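Clifford Dhillon
March 2026

Redoing the cloths on the work tables this week. I get asked about it every time, so I'm writing the whole thing down in one thread.

1/ We've had bare tops, felt, a rubber mat and an old bedsheet. Cloth is what stuck. Small parts don't roll as far on it and hard cases don't get scuffed when you put them down in a hurry.

2/ The first lot was a heavy canvas from Drenov. Good fabric, but it came off the roll stiff and it held every fold for months. Gave two lengths of it away in January.

3/ What I buy now is a plain medium weight from Flikari. Tan or something near it. White shows every mark, and on black you can't find a black screw. Learned the second one on my knees with a torch.

4/ Measuring: take the top, then add 30 cm on each side for the drop. Less than that and it creeps back up when someone leans on it. More and it ends up under chair wheels.

5/ Wash before you cut. I skipped this once and the cloth came back short at both ends. 60 degrees the first time, cooler after that.

6/ No fabric softener. Makes it slippery on a laminate top.

7/ Someone asked about ironing. I used to. It takes most of an hour for one of the big ones and by lunch you can't tell. Now I hang it over the rail damp, pull the edges square and leave it overnight.

8/ Clips: the spring kind from Mak, four to a table, on the underside of the short ends. Leave the long sides free so you can lift the cloth and shake it out.

9/ Tape doesn't work. It leaves a line of glue that picks up lint forever. If you've inherited a table with tape on it, citrus cleaner and a plastic scraper.

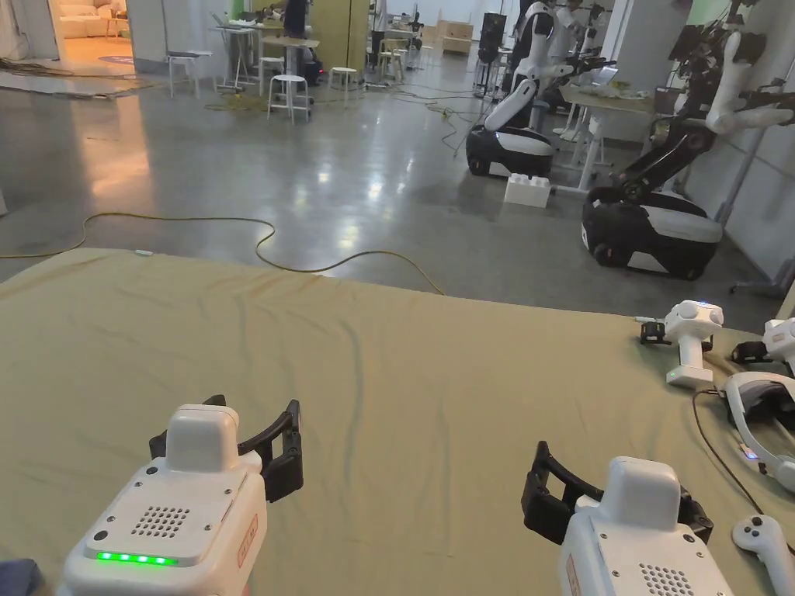
Nerkutex Workshop & Equipment Team

10/ Wrinkles in the tan one: long soft ones, plus the crease up near the middle. I leave those alone. Nothing tips over on a wrinkle that shallow. A hard ridge is different, pull that flat before you put down anything with a narrow base.

11/ Cables are the bigger nuisance. A thin dark one like the headset's is easy to see on tan, but it still catches a sleeve. Keep the loop on top of the cloth and off the edge. Keep the headset and hand controller on the same side so the lead isn't crossing the middle.

12/ The middle stays clear. That's the only table rule I'll nag anyone about. Standing gear goes toward the far edge or off to the right, and whatever you're holding gets the open part.

13/ Shake out on Fridays, wash about every 16 days or whenever someone brings soup in. Spares are on the shelf in room 607, folded in thirds. Please fold them the same way or the door won't shut.

14/ Total for three tables came to less than one of the rubber mats. I'll add the cutting sizes when I find the notebook.

15/ Found it. It was under the cloth. Sizes tomorrow.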